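Teaching a Kitchen Robot from a Chair

At Bondden, the kitchen exists only inside a computer. The person who teaches holds a small controller and moves the arm through each task, while the program Skorkurik saves every motion. One lesson takes over 30 seconds, and a new teacher needs 19 of them before the hand feels calm.

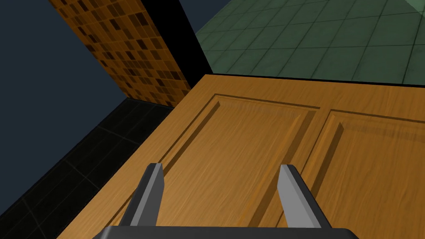 The open gripper over a cabinet door in the simulated kitchen.

I tried it myself one afternoon in August. My first three lessons were deleted, which I found fair. The difficult part is the angle of the wrist. From so near, a door looks very big and it is easy to lose the direction.

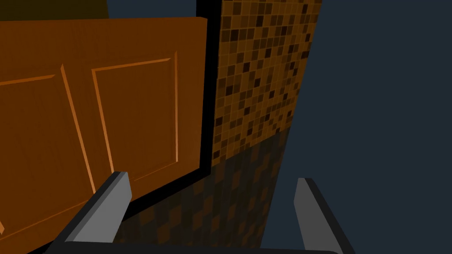 Door, mosaic tiles and both fingers, from the gripper's side.

The teachers advise to move slowly and not to correct too much, as the robot will learn the corrections also. After nine lessons I was still correcting. They kept two of mine.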